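Hello again from the hill! It's September, which means I've eaten tomatoes at every meal for two weeks and the inside of my mouth feels like sandpaper, and I regret nothing.

## The seed swap is growing up

So the big news is that we're moving. The church basement was lovely (and free), but last spring we had 178 people through the door and I spent most of the morning apologizing to someone I'd just bumped with a tray of pepper seedlings. Anqi Fu found us a hall over at Alipour, on the ground floor, with parking right outside. I've been to see it twice now and I'm very taken with it.

My one worry was light. If you've ever tried to tell a Cherokee Purple seed from a Brandywine seed under a single yellow bulb, you know why! I want people to be able to read their own handwriting on those tiny envelopes, and I want the labels to look the same color to everybody. The old basement failed badly on both counts, and I still have a packet at home marked either "kale" or "hole."

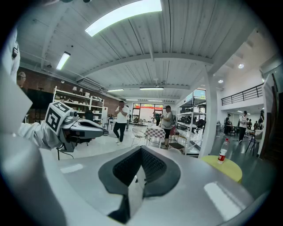 ## What to bring

Seeds you saved yourself, first and foremost. Beans, peas, lettuce and tomatoes are the easy ones and we never have too many. Squash is welcome too, but please write down what else was growing nearby, as I planted a "zucchini" from the last swap and got something the size of a bowling ball that tasted like wet cardboard.

Dry them well before you pack them. I leave mine on a dinner plate for two weeks, then fold them into paper envelopes. Put the name, the year and your first name on the front. If you don't know the variety, "Grandma's red one" is fine by me, and I'll probably take it home.

We sorted 2,356 packets last year, and Zhuoran Tang has ordered 2,000 blank envelopes so we can split up the bigger jars on the day. He could use a couple of extra hands for that, starting at 8 a.m., and there will be coffee and my sister's plum cake.

## A small request

Does anyone still have the long white radish that went around three or four years ago? Mine bolted before I got a single good seed, and I've been sulking about it ever since. I'll trade you garlic. Lots of garlic.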